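Ticket: Bottom row center drawer will not stay shut
Status: Open, again
Category: Workshop & Garage > Small Parts Storage > Drawers, Dividers, Lost Causes

Opened by Torben Vogler.

The unit is the yellow and black organizer with the carrying handle, nine clear drawers in three rows of three. Eight of them behave. The ninth, bottom row in the middle, creeps forward whenever the case gets carried or the bench gets bumped. Sometimes it creeps forward for no reason I can identify, and I find it in the morning with its tongue out.

Steps taken so far:

Emptied the drawer and wiped out the runners. Found one resistor and a quantity of grit. Drawer closed beautifully for 12 hours.

Swapped it with its left neighbor. The neighbor, a model citizen until then, started creeping within the day. The bad drawer was fine in its new home. So the fault is in the slot and I had been blaming the wrong party.

Checked the bench with a level. It drops 2 millimeters toward the front. I shimmed the case and told everyone the ticket was closed. It was not closed.

Took all the component stock out, about 650 pieces when I last did an inventory, on the theory that weight up top was bowing the dividers. The theory was wrong and the sorting took most of July.

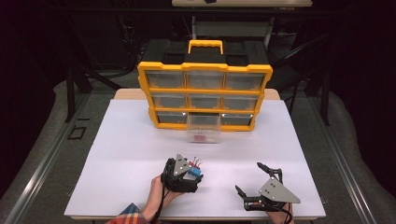
Bernd Dreßler: Have you looked at the little ridge at the front of the slot? On the Rendden cases the drawer has to ride up over it and drop down behind. If the ridge is worn flat there is nothing holding the drawer back except good manners. Run a fingertip along it and compare it with the slot next door.

Torben again. I ran a fingertip along it. The slot next door has a ridge. Mine has the memory of a ridge.

Tried so far as a substitute:

One strip of masking tape. Held until I needed something out of the drawer – the one situation I had hoped it would survive.

Two strips of masking tape. Same, with more swearing.

A thin bead of hot glue, trimmed with a knife. Best result yet. The drawer now clicks. It also needs both hands to open, and last night it came out all at once and distributed its contents under the radiator.

Next step is to shave the bead down a bit at a time. Leaving the ticket open until it has survived a trip to the Skorkanham repair evening and back, on the bumpy road.

Comments (3)

pinheader168: Candle wax on the runners of the good ones, nothing on the bad one. Friction is free.

Marga: Mine does this too. I keep the drawer empty and have made my peace.

Torben Vogler: Marga, I am not there yet.

Related tickets
Hollmann bench vise: handle falls on foot
Curnholm label tape peels off clear plastic
Drawer tabs snapped, can they be glued?
Mixed resistors, one jar, no hope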